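Nistent Completes Guest Room Refresh at the Clelleo Hotel

13/01/2025

Nistent, the hotel furnishing company, today announced the completion of its bedroom refresh at the Clelleo Hotel. The work covers 30 guest rooms on 2 floors, all of which are open for booking.

Each room has been given a round wooden bedside table with a raised rim and a lower shelf, placed close to the headboard. The tables belong to the company's Onishi range and replace the square cabinets used at the hotel until last year. Guests asked to keep a landline telephone within reach of the bed, and the hotel has retained one in every room.
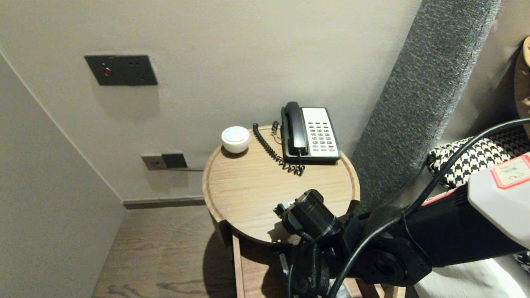 Power outlets remain on the wall at table height, so that guests can charge a phone overnight without moving furniture. Upholstered headboards in gray and patterned cushions complete the rooms.

"Our guests told us they wanted a table they could use from the bed," said Hiyori Sekiguchi, Rooms Director at the Clelleo Hotel. "We tried several heights before we settled on this one."

Nistent will supply the same tables to the Nodico Hotel beginning in April. Each table carries a 5-year warranty.

Press inquiries may be directed to the Nistent communications office.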